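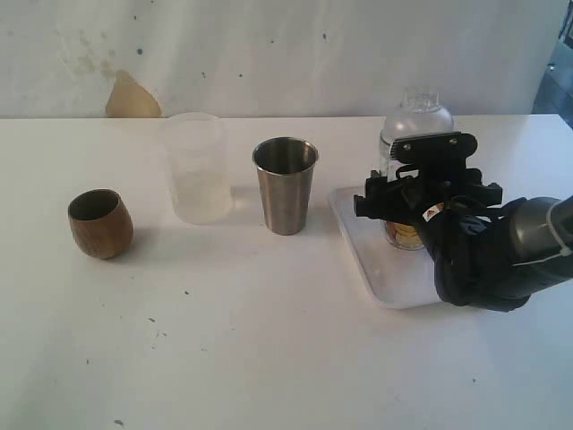 木杯、半透明塑料杯与不锈钢杯，右侧白色托盘上为玻璃罐。

**古塞蒂（Gusetti）食堂调整杯具配置，三种材质分区存放**

古塞蒂园区食堂自二月起执行新的杯具与托盘管理办法。办法由后勤主管埃莱妮·拉杜洛维奇（Eleni Radulović）签发，适用于一楼用餐区、二楼茶水间及两处会议接待点。原有的混放方式同时停止，木质、塑料和不锈钢杯具分架存放，分批清洗，不再共用周转筐。

按照办法，木杯只用于会议接待点，盛装常温水或茶，不进洗碗机。使用后以软布和中性洗涤剂手洗，杯口朝下沥水，至少静置14小时后方可入柜。木杯不得浸泡，不得与金属器皿叠放。杯口或杯底出现开裂的，直接报废，不作修补。

半透明塑料杯供一楼用餐区冷饮台使用，单只容量300毫升，不得盛装热饮，也不得放入微波炉。杯壁出现明显划痕或异味不能去除时应予更换。塑料杯洗净后单独装筐，筐内不放金属餐具。

不锈钢杯供二楼茶水间使用，可机洗。清洗程序结束后须擦干杯口卷边处的积水，避免留下水渍。茶水间不提供杯盖，热饮取用量以杯身三分之二为限。钢丝球和含氯漂白剂不得用于不锈钢杯，已有水垢的用柠檬酸溶液处理，再以清水冲洗两遍。

食堂库存杯具合计3,000只，由供应商武雷克斯（Wurex）和平野（Hirano）分别供货。武雷克斯负责木杯与不锈钢杯，平野负责塑料杯。二月的首轮清点中，147只因开裂、变形或划痕过深被剔除，其中塑料杯占多数。补货已列入下一批订单，到货前冷饮台的备用杯由二楼库房调拨。

玻璃罐的使用规则一并修订。带圆顶的透明玻璃罐继续用于接待点，一律置于带凸边的托盘上，不直接放在台面。罐内物品须为干燥、独立成形的小件，不得装液体或粉末。更换罐内物品前，罐体应清空、洗净并完全干燥。搬运时连同托盘一起端取，不得只提罐顶。

托盘统一采用白色长方形款式，四角为圆角，由克拉伊契（Krajčí）供应。食堂采购员弗拉斯塔·凯尔门迪（Vlasta Kelmendi）表示，选用白色是为了便于检查残渍，凸边则用于拦住少量洒出的液体。托盘每日收餐后清洗，盘面出现裂纹的停止使用。彩色旧托盘移交仓库，仅供搬运空杯。

部分员工对木杯的适用范围提出疑问。瓦尔博娜·德尔维希（Valbona Dervishi）所在的接待组希望在二楼茶水间也配备木杯，理由是不锈钢杯盛热水时外壁烫手。后勤部门未采纳这一建议，答复称二楼没有手洗条件，水槽深度和沥水架间距均不符合木杯的清洗要求。作为替代，二楼将增配可拆洗的杯套，具体尺寸待不锈钢杯补货到位后确定。

存放方面，三类杯具的架位标签已经更换。木杯位于接待点矮柜上层，柜门保持通风；塑料杯位于冷饮台下方抽屉；不锈钢杯位于二楼茶水间开放式搁架。叠放高度上限分别为：木杯不叠放，塑料杯八只，不锈钢杯六只。破损杯具投入专用回收箱，玻璃碎片另行包裹并标注，不与其他材质混投。

清洗班组由克鲁姆·安杰洛夫斯基（Krum Angelovski）负责，周六下午增加一次集中检查，内容包括杯口、杯底、托盘凸边及玻璃罐顶部。检查记录当日交后勤办公室存档。用餐高峰时段仍以机洗的不锈钢杯优先周转，木杯不参与高峰时段的临时调配。

员工自带杯不受本办法限制，但不得放入公用搁架或公用洗碗机。茶水间原有的自带杯暂存区保留，柜内物品须注明姓名，每月末清理一次。无人认领的杯具由后勤办公室保管两周，逾期作报废处理。

据行政部伊莎贝尔·莱韦斯克（Isabelle Lévesque）介绍，办法试行期为三个月，期间的报损数量按材质分别统计，作为下一年度采购比例的依据。对架位、清洗方式或托盘规格有意见的，可在茶水间登记簿上填写，写明楼层和杯具类别。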